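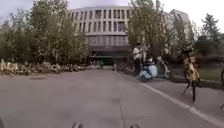 ¿A qué se dedica Ustero? Damos clases de idiomas a personas adultas que ya han estudiado antes y no quedaron contentas con el resultado.

Abundan las academias que prometen hablar con soltura en tres meses. Nosotros también hemos leído esos anuncios, y algunos de nuestros profesores trabajaron años para quienes los escribían. No creemos en el método definitivo, ni en la aplicación que enseña mientras uno duerme, ni en los exámenes de nivel que colocan a casi todo el mundo justo en el curso más caro. Si después de la primera entrevista pensamos que no le hace falta un curso, se lo decimos. Nos ha costado matrículas y seguimos haciéndolo.

La escuela la abrió Eglė Adomaitis, profesora de lituano y de inglés, con 7 alumnos y un manual que detestaba. El manual duró hasta octubre. Desde entonces preparamos los materiales en casa: cartas del banco, contratos de alquiler, mensajes de voz mal grabados, actas de reuniones aburridas. Es lo que la gente tiene que entender cuando sale de clase, y los diálogos de aeropuerto ayudan poco con eso.

Cómo trabajamos

Los grupos son pequeños y las clases, presenciales. Probamos la enseñanza a distancia con la plataforma Grendlow y no nos convenció – el sonido llegaba tarde y los alumnos más callados desaparecían del todo. La conservamos para entregar redacciones y poco más. Quien busque un curso completo en línea encontrará mejores opciones que la nuestra.

Un curso tiene 28 sesiones. No repartimos insignias ni puntos. Se corrige todo lo escrito, a mano, y se devuelve en la clase siguiente; lo hablado se corrige a medias, porque interrumpir cada frase deja a cualquiera sin ganas de decir la próxima.
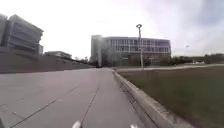
Sobre los certificados conviene ser claros. El nuestro dice que usted asistió y qué materias trabajó. No equivale a un título oficial y ninguna empresa está obligada a tomarlo en serio. Para quien necesita presentarse a un examen externo existe el programa Khalaf, que es preparación pura y dura: modelos de prueba, reloj y revisión de errores. Es útil para aprobar. Dudamos de que sirva para mucho más, y así lo explicamos antes de cobrar.

Nos preguntan a menudo por el porcentaje de éxito. No lo publicamos. Hemos visto demasiados folletos con un 100 % de aprobados en los que falta decir a cuántos se desaconsejó presentarse.

Precios y colaboraciones

La entrevista inicial cuesta 49 euros, que se descuentan de la matrícula si finalmente se inscribe. Con Flalbridge, una pequeña editorial, compartimos ejercicios y alguna discusión larga sobre gramática. No cobramos comisión por recomendar sus libros y a veces recomendamos no comprarlos.

Si quiere asistir a una clase antes de decidir, escríbanos. Elija una corriente, a mitad de curso, que las primeras siempre salen bien.

Última actualización: jueves, 16 de diciembre de 2021

Contacto | © Ustero. Todos los derechos reservados | Volver arriba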